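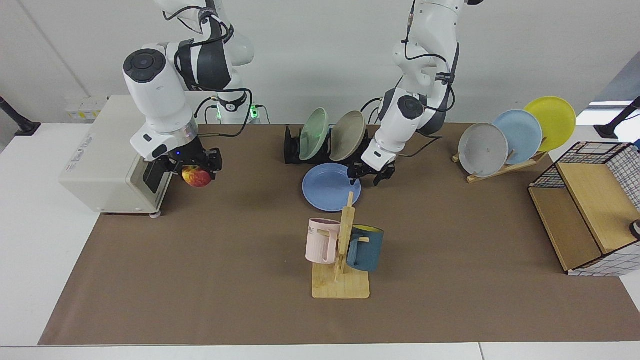

The Apple Shift

I told Judit Nyitrai we'd have it done by Sunday, and I told her that on a Friday, with half the wiring still in a biscuit tin. She wrote it on the whiteboard at the Totbridge shed so everyone could see it. That's the sort of friend she is.

The job was the left arm and the right arm doing one thing together. I'd called them Veres and Lendano, after the two streets I grew up between (Veres is the robot's right, Lendano its left, and yes, I mix them up when I'm standing in front of them). Veres would take an apple over to the white appliance, Lendano would pick up the blue plate, and they'd both finish up in the middle with the apple on the plate. Easy! A toddler can do it. I've seen my nephew do it and then throw the plate.

"Why an apple?" Judit asked.

"It's round and it's cheap."

"You should've picked a sandwich."

I'd brought in half my kitchen by then. The mug tree came from home, and so did the pink mug, and my partner had already texted to ask where the good plates were. I said I was keeping them safe, and they were pretty safe, up in their rack with nothing moving anywhere near them except a machine I'd programmed on three hours' sleep.

The first try, Veres stopped dead over the mat and wouldn't budge. Judit had a look at the numbers and found I'd typed 1,000 in a box that wanted 10. I'd have sworn on my life I hadn't. We fixed it, I made tea, she drank mine.

The next few tries were better, and by better I mean the apple stayed off the floor. Veres would go down, close its fingers, come up with the apple and swing across to the appliance as if it had been doing that all its life. Then Lendano would drift down towards the blue plate with its gripper open and just hang there beside it, thinking. I started talking to it. "Go on, mate. It's right there. It's the blue one."

"They can't hear you," said Judit.

"You talk to your car."

"My car's got feelings."

We worked out it was the plate. Lying flat on the mat, it gave the gripper hardly any rim to get hold of, and every time Lendano came in straight it nudged the thing a bit further off. So I changed the approach to come in low from the side, which took me 40 minutes and a fair bit of language I won't repeat. The people from Flestbridge on the other bench had packed up and gone by then. One of them left us a packet of chips — I think out of pity.

"Last one," Judit said, with her coat on.

"You said that two goes back."

"Last one, and then I'm wiping your name off the board."

I pressed the key. Veres went down for the apple and came up with it, all red and yellow, and carried it over in front of the white appliance and held it there. The little blue light on its wrist was on. Lendano began to come down towards the plate, slower than I'd set it, or maybe it only felt slow. Judit had her hand on the light switch by the door and she didn't press it.

"Side on," I said. "Side on, side on."

The gripper tipped over, slid in along the mat and closed. I heard the tick of it on the plate. Then the plate came up, wobbling a bit, and Judit took her coat off again and pulled out a stool.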